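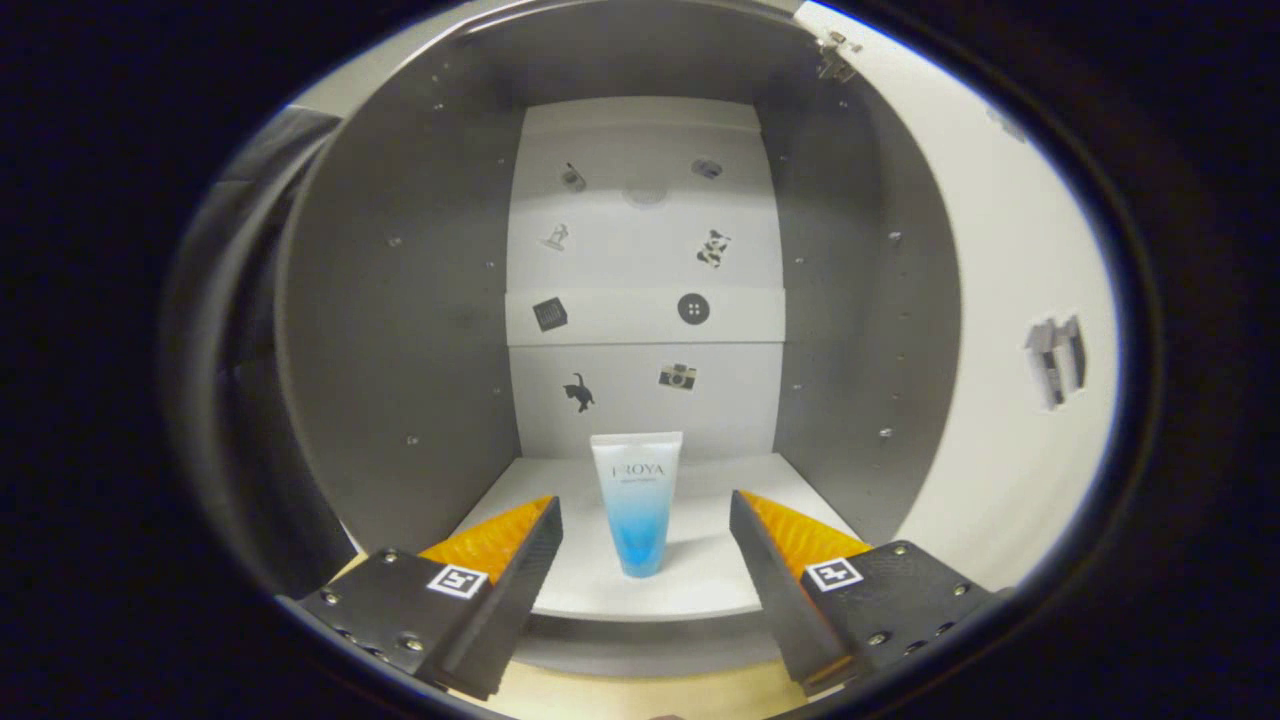
Gripper closes before it reaches the object
Posted by King-fai Kao

Our group runs Moreck 4 with a policy trained on hand-held gripper recordings. When the target is a small tube standing upright inside a curved enclosure, the fingers begin to close 3 cm short of it. Targets on an open table are grasped correctly. The camera stream arrives at 60 Hz and the policy was trained at 30 Hz. Which setting should be reviewed first?

Gebremedhin Alemayehu
Please review the observation rate first. If the input is not downsampled, the history window covers half the time the policy expects, and approach speed is misjudged. Set the rate in the Stalen bridge – the value in the launch file is ignored. Then confirm that gripper width is matched to image timestamps. Our laboratory in Tirmont corrected a similar fault in October by this method.

tirmont_user
Same problem with Demissie. Reinstalling helped for a day.

King-fai Kao
The bridge was set to 60. It has been changed and tests will resume on Monday.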